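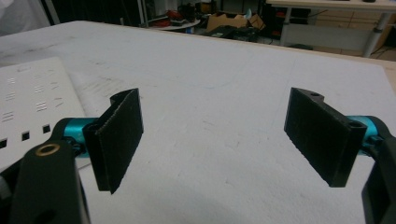 白色桌面上的灰印和淡蓝色痕迹应该先用什么擦?
先用拧干的软布蘸稀释的中性清洁剂擦,擦不掉的再换专用海绵,溶剂类留到最后。

4.2 工作台面的日常清洁

本节适用于 Worklow 系列浅色台面,包括带斑点纹的白色款。台面上的痕迹大致分两类:浮在表面的灰尘、手印和笔迹,以及硬物拖动留下的擦痕。前一类按下面的步骤处理,后一类见 4.3 节。

准备物品
软布两块(一湿一干)
中性清洁剂
温水 1 升
密胺海绵一小块
塑料刮片,边缘须平整无缺口

步骤
1. 把台面上的散件收走。带孔的板件、托架一类的薄片要双手抬起,不要贴着台面拖。
2. 用干布从里向外扫一遍,把碎屑扫进手里或簸箕。留在台面上的细屑在湿擦时会划出新痕。
3. 将清洁剂按 1:200 兑入温水。按 1 升水计算,加 5 毫升即可,多加会在台面上留一层膜。
4. 湿布拧到不滴水,顺着台面长边擦。每擦完一段翻一次面。
5. 遇到蓝色或灰色的印子,把湿布敷在上面两分钟,再轻擦。
6. 仍有残留时,用密胺海绵蘸水,以很小的力度打圈,每处不超过 16 圈。
7. 用清水布擦去残液,再用干布擦干。接缝处多擦一遍。

注意:密胺海绵有轻微研磨作用。同一位置反复使用会使表面发亮,与周围出现色差,这种色差无法恢复。

警告:不要使用丙酮、含氯漂白剂和钢丝球。使用酒精前先在台面背侧的边角试擦,等候十分钟,确认不变色、不发黏后再用于正面。使用时保持通风,远离明火。

4.3 擦痕的处理

先判断擦痕是凸起还是凹陷。用指甲横着划过去:感觉有东西挡住,多半是别的材料蹭在台面上;感觉指甲往下掉,就是台面本身受损。

1. 凸起的痕迹用塑料刮片以小角度推除,然后重复 4.2 节第 4 步和第 7 步。黑色橡胶类的蹭痕可能要推两三次。
2. 凹陷的浅痕不影响使用,清洁后保持原样即可。
3. 凹陷较深、能看到底层颜色的,请停止用水擦洗该处,贴上胶带防潮,并联系售后更换面板。面板订货号为 357,订货时须注明颜色和台面长度。

4.4 台面上的板件存放

开有成排长孔或方孔的浅色板件,平放在白色台面上不容易看清,边缘略有翘起时也容易被袖口带到地上。建议按以下方式放置:

1. 暂时不用的板件竖放在侧面的架槽里,孔少的一边朝下。
2. 需要留在台面上的,放在左侧或右侧,整块平放在台面以内,中间留作操作区。
3. 翘曲的板件翻面后压一夜,早上取出检查。压物底部要垫布。
4. 孔内积灰用软毛刷从背面刷出,不要用金属针挑。

说明:Grosano 的旧款架槽比现款窄,较厚的板件放不进去,可拆下隔片后隔一格使用。隔片用两颗螺钉固定,拆下后请装袋,贴在台面下方。

4.5 清洁周期

每天收工时:第 1、2 步。
每周一次:第 1 至第 7 步全部。
每年十月:检查接缝和封边,松脱处用原厂胶补好,静置过夜后再放重物。

本节由 Margarida Ramalho 编写,Aníbal Macedo 校对。封边的修补方法见第 5 章。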